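From: Colin Fairclough
To: drimbridge-hardware
Subject: Re: [drimbridge-hardware] Dell tower, no POST after CPU swap

Wayne Blackburn wrote:

> Second machine out of the Stockdale batch. It was fine with the
> original processor. I put in one of the pulls from the spares
> drawer, closed it up, and now the fans spin at full speed and there
> is no picture and no beep. Same result with one memory module and
> with all four. I cleared the CMOS with the jumper. Power supply
> tests good on the Danari tester.
>
> Two questions. Is it worth taking the board out, or should I write
> it off and use it for parts? And does the order of stripping matter,
> or can I just go at it?
>
> Wayne

Don't take the board out yet. Everything you need to check first can be reached with the board screwed down, and on these towers the front panel cabling is the slowest part to put back.

Fans at full speed with no beep usually means the board never got as far as running code. Memory faults on this family normally give a beep or a light pattern, so I would put the modules low on the list. That leaves the processor, the socket, the 12 V feed to the processor, and the board itself.

Order I use:

1. Power cord out, hold the power button for 8 seconds, then side panel off and the machine on its side. Get a wrist strap on the bare metal of the chassis.

2. Unplug the processor power lead and look at the plug and the header. A browned pin is enough to explain your symptoms. Reseat it until the latch clicks.

3. Memory out, all of it. Write the slot position on a bit of tape on each module if you care which one came from where. I do, because one bad module mixed into a good set costs an afternoon.

4. Cooler off. Turn each screw a little at a time, working diagonally. If it won't lift, twist it a few degrees and don't pull straight up. With old paste the processor can stay stuck to the cooler.

5. Push the lever down and out, let it come up, then open the retention bracket. Lift the processor by its edges and straight up.

6. Look into the socket under a bright lamp from at least two directions. With good contacts the reflection is even across the field. A bent one shows as a dark or bright spot that breaks the pattern. Don't touch anything in there with a finger or a cloth.

I have one of the same general sort on the bench now, stripped to that stage, with the processor and memory out and the bracket up.
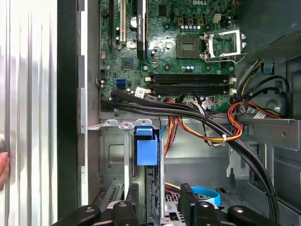
If you find a bent contact, stop and decide whether the machine is worth it. I have straightened a few with a fine needle and a magnifier, and my success rate is poor. One contact leaning over can be brought back. Three or more in a cluster, use the board for parts.

If the socket looks clean, put the original processor back before you do anything else. You said it was fine with that one. If it posts, the spare is either dead or not supported by the BIOS version on that board, and the second is more likely than people expect. Update the BIOS with the old processor fitted, then try the swap again. The Lulilent sheet in the shared folder lists which spares we have confirmed in which boards. It is at row 492 or so and badly sorted, so search on the processor's spec code.

When you put it together, start with one module in the first slot, onboard video, no drives connected and no expansion cards. Tie the drive power leads clear of the cooler fan before you switch on. I have had a loose lead stop the fan and give me a thermal shutdown that looked like a board fault.

Leave it switched on for a full 300 seconds on the first try after clearing the CMOS. Some of these restart themselves once or twice while they retrain the memory, and it is easy to cut the power too soon.

Send the BIOS version and both spec codes when you have them. I am at the bench most afternoons through June.

Colin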